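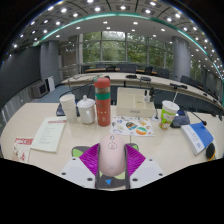

Posted by Clallow Reader on a Wednesday, 11.40pm | Filed under: Books, Moaning

Right, quick one as I've got to be up at six. Finished Hastalau last night. Well, this morning. Ten to two. Thoughts before they go.

For anyone who's missed it — teen novel, second in the series, out from Giltwood Books in a very shiny cover that shows every fingerprint. A girl gets sent to stay with her aunt on an island for the summer while her parents "sort things out". The island is Hastalau. It has one shop, one ferry and a boy who mends nets. You can guess.

I didn't want to like it. I thought the first one was thin, said so on here, and got told off in the comments by people half my age. Fair enough. This one is better. Much better in the first half, then a bit of a mess, then good again right at the end when I'd nearly given up.

So, the good stuff. The ferry. It's called the Samuel and it's easily the best thing in the book. Old, slow, smells of diesel and wet dog, breaks down whenever the plot needs somebody to be stuck. Sounds cheap when I put it like that but I loved it. There's a long chapter on board at night with the engine out, just the girl and her aunt and a flask of soup, and they finally talk about the mum. No shouting. The aunt keeps going off to check on things that don't need checking. I read it twice. Might be the best bit of writing I've come across this year, grown-up books included.

Also the friends. The girl has left three of them behind and they only turn up as messages on her phone, and the messages get shorter as the summer goes on. Very sad and very true. I had a summer like that, except it was letters, and I was the one who stopped writing. Not proud of it.

Now the moaning. Page 118. If you've read it you know. If not, skip this paragraph. The boy with the nets has a secret, fine, they all have a secret, but it comes out because she finds a letter in a coat pocket. A letter! In a coat! He's sixteen and has a phone like everybody else. And then she doesn't ask him about it for 36 pages, she just goes for walks. Lots of cliffs. By page 154 I was talking out loud to the book and the cat left the room.

The big party chapter didn't work for me either. Somebody drinks too much, somebody falls off a wall, and next morning everyone is wiser. I don't mind a lesson in a book for teenagers but I'd like it slipped in a bit more quietly than that. At fourteen I could smell a lesson from the other side of the library and I'd put the thing straight back on the shelf.

The dad is a nothing. He rings up, he's sorry, he rings off. Maybe that's meant. I went back and forth on it while doing the packed lunches and still dont know.

But then the last 20 pages. I won't say what happens. She goes home, that's all I'll say, and home isn't fixed, and the book lets it not be fixed. No big scene in the kitchen. She unpacks her bag and there's sand in it, and her mum hoovers it up without asking. That was it for me, gone, blubbing at ten to two with work in the morning.

Is it a holiday book? I'd say it is, sort of. Read it in the rain if you can. I wouldn't give it to a very young reader, there's the drinking and one scene on the beach that goes a bit further than I expected. Thirteen and up maybe. You know your own kids.

You could start with this one, by the way. Everything that matters from book one gets told again in chapter two, at some length, by the aunt, while gutting a fish.

Got mine from the library in Clallow, where I was number 9 on the waiting list and it still only took three weeks, so somebody's reading fast. It goes back tomorow. There's a bus ticket in it at chapter seven which isn't mine and I've left it in.

Third one is meant to be set over the winter, same island, with the shop shut and no visitors. Yes please. More of the Samuel, more of the aunt, less of the nets. I've already put my name down.

Next up for me is something with dragons which my niece swears by. Seventy-four chapters. Pray for me. May go quiet for a bit.

Bed. Comments are open, be nice, and please no spoilers for the dragons.

Blog > Books > Teen and young adult > Hastalau

This site uses cookies to remember your settings and count visits. Accept | Find out more

Contact | © Clallow Reader, all words my own | Back to top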